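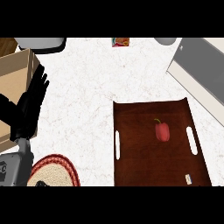
Rachid Bouazza reckons that anyone who pays a monthly fee to watch a pretend hand think about a pepper has too much money, and he left a comment under my last post to tell me so. He may have a point. The fee came out again this morning.

The product is Wilteo, a kitchen simulator you rent by the month. You get a rendered worktop, a robot arm with a proper fingered hand, and a drawer of groceries and household bits to put in front of it. You write the task, press go, and find out how little you know about picking things up. I signed up in October after a talk in Mokcombe, where there was free soup and I was in a generous mood.

My task is the pepper and the tray. One red pepper, lying on its side on a dark wooden tray with a slot in each side for a handle, and a cardboard box standing open by the hand. I want the pepper in the box. I have now run this 20 times and would rather not discuss the score.

What I like: the loading is quick, the marble is far nicer than mine, and resetting a layout takes one click. What I don't like is the help file, which has plainly been translated by someone in a hurry and calls the thumb "the short colleague" in 3 places. The grip settings are also hidden under a menu called Comfort. I found them by accident while trying to turn the sound off.

Quentin Fleury swears by Saraç instead, and I did try the free week. It has better fingers and worse vegetables. Its aubergine rolled like a rugby ball and I couldn't forgive it.

Same layout, another go at it: 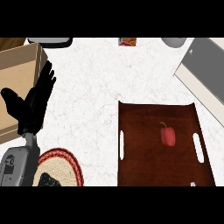
Would I pay for it again?

Probably, until Christmas. If you only want to play, the free tier gives you 4 layouts and the same hand, and that's plenty for a wet evening. If you have real work to do, ask for the longer trial. Support took two days to answer me but they did answer, and they knew where Comfort was.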